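Shelf and work surface reset at the Poulain Street room. Long thread, mostly about where small packaged things go and what hangs off the shelf edge. Mute if you don't care about shelving.

Starting conditions: one wall shelf above the work area, one set of drawers by the door, one cabinet that everybody opens first and that never has the thing in it. The cabinet is out of scope this time.

The shelf is an Itarow wall unit, 118 cm long, on slotted uprights. The slots mean the height can be changed without new holes. In two years the height had never been changed.

It was too high. Anything smaller than a shoebox disappeared behind the front row, and people put a second one in front of it. Duplicates are how I knew there was a problem. We owned three open packs of the same cable ties.

Moved the shelf down by 60 mm. The back row is now visible to me. It may not be visible to shorter people. I will ask.

Uprights were out of plumb, which I found when the brackets refused to seat. Loosened the top fixing on the left one, let it swing, tightened it again. Brackets went in by hand after that, no mallet.

If your brackets need a mallet, check the uprights before you check the brackets. I did this in the wrong order and have a bent tab as a result.

Sorting rule for the shelf: sealed packages only. Once a package is open, its contents go in a drawer and the wrapper goes in the trash. Half-open packages fall over, and they lie to you about how much is left.

Exception to the rule: anything that has to stay in its wrapper to stay usable. Wipes, mostly. Also the desiccant, which I keep in a jar with a real lid.

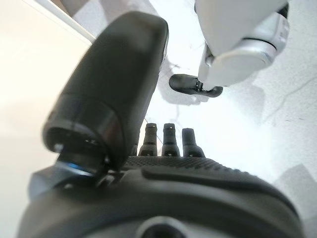
Should small packages stand up or lie flat on an open shelf?

Standing, label out, in single depth. Lying flat saves height, but the stack gets pulled from the bottom and comes down. If they won't stand by themselves, put them in a tray with a front lip of an inch or so and let them lean back.

Trays: Muneck, the shallow ones, without dividers. I bought the dividers separately last time and they are all in a box somewhere, unused. The tray walls are straight enough that two trays sit flush with no gap to collect screws.

Load. The Itarow sheet gives a figure per bracket pair, evenly distributed, and small packaged goods get nowhere near it. The thing that gets near it is a full box of paper on one end. Paper now lives in the bottom drawer.

Drawers next. Contents before: tape, tape, a phone charger for a phone that no longer exists, fasteners in sandwich bags, a very good steel ruler that I had replaced in October on the assumption it was gone.

The fasteners came from a bulk order, 3,000 assorted, from Maline. They arrived in one bag. I want to be fair to Maline because the price was low and the site did say "assorted, unsorted." I read the first word.

Sorting them by hand took an evening. Method: magnet first to pull the steel, then a plate with holes drilled at the sizes I care about, then eyes. Anything that fell through nothing and stuck to nothing went into a jar marked OTHER.

The OTHER jar is allowed to exist as long as it is the small jar. When it fills up it gets thrown away unread.

Labels: black on white, lower case, noun first. "screw, wood, short" and so on. Noun first means the labels sort sensibly when you read along the drawer front. "short wood screw" puts it next to "short hex key," and then you are looking for adjectives.

No color coding. I have tried it twice. It works for the person who picked the colors, for as long as that person remembers them.
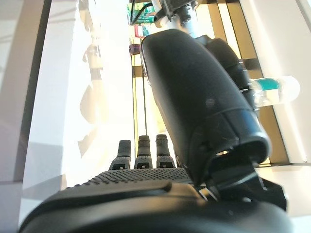
Anything that hangs from shelf height gets handled as its own category, separate from what stands on the shelf. Hanging things move when you reach past them, and they take their neighbors along. The working example is the bundle of black cables up by the green package. The package is fine where it is. The bundle dangles, and the plan is a hook on the underside, set back from the edge, with the bundle tied at two points so it hangs as one piece.

On tying cables: hook and loop, never zip ties, for anything that will be taken down again. Zip ties get cut, and whoever cuts them is in a hurry and has the wrong tool.

Coil diameter matters more than people want it to. I coil to the width of my hand plus a bit. Tighter than that and the cable remembers. Looser and the coil swings.

Label both ends of a long cable. If you label one end, that will be the end behind the furniture. Flag labels are easier to read than wraps, but they snag. I use wraps and rotate the cable.

Drinks. Bottles belong off the work surface, and they keep coming back to it, so the rule needs a place attached. I am putting a crate on the floor by the door. A bottle lying on its side also rolls, and it takes up a lot more room than the same bottle standing up.

I considered a cup holder screwed to the upright. Rejected. It would hold a cup directly under the one shelf we are trying to reach things from.

Surface. Light surfaces show dirt early, which I count as a feature. Dry cloth first for grit, then a damp one. Going straight to damp pushes the grit around and that's where the fine circular scratches come from.

For marker on a light top: isopropyl on the cloth, not poured. Try it in a corner first if you don't know the finish. For tape residue: peel slowly at a low angle, then roll whatever is left off with a thumb. Solvent is the last thing to reach for.

I marked a strip along the back of the surface as a parking zone. Things that are in use but not this minute go there. The zone is one tray deep. When it overflows, something in it was not in use.

The parking zone is the piece I am least sure about. In the last room it turned into a second shelf, at surface level, inside of a month.

Lighting. The shelf throws a shadow on the rear of the work area, and lowering the shelf makes the shadow wider. I knew this and did it anyway. An LED strip under the front edge would fix it, aimed back toward the wall so it isn't in anyone's eyes.

The strip needs power, so there would be another cable at shelf height. See above regarding things that hang. I have it down for later and may decide I can live with the shadow.
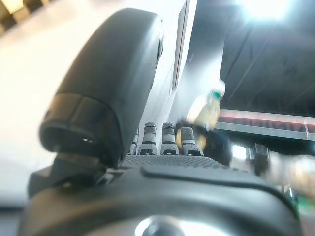
Thumb on the left, grip pad behind it.

Stock list. I dropped the spreadsheet. What replaced it is a card at the end of each tray with the item name and a reorder line. When you take the second-to-last one, you put the card in the clip on the door. I buy whatever is in the clip.

It's a two-bin system with the second bin removed. It tolerates one forgetful person. It does not tolerate three, and we will see how many we have.

Cards are plain index stock cut in half, written in pencil. Laminated cards look better and then the item changes and you are laminating again.

Parts used, for anyone copying this: existing Itarow shelf and uprights, Muneck shallow trays, one pack of hook and loop, index cards, a bulldog clip, screw hooks with a coated shank. Cost was about the price of a decent lunch, not counting the trays.

Tools: driver, level, pencil, the steel ruler I now own two of.

Time: one afternoon for the shelf, one evening for the fasteners. The fasteners were optional and I would skip them if I had to do it over. Buy sorted.

Reply to a couple of messages at once: yes, I know about pegboard. Pegboard is good for tools with one obvious shape. For small packages it needs long hooks, and the front package always ends up on the floor.

Also yes, closed bins keep dust out. They also keep people out. Everything we had in closed bins was something we bought again.

Outstanding: underside hooks, crate by the door, decision on the LED strip, replacement for the tab I bent. Maline stocks the tabs, sold individually this time.

If somebody has a hook that fits the Itarow front lip without drilling, post the part number. The lip is folded under and most of the clip-on ones I've tried bottom out before they catch.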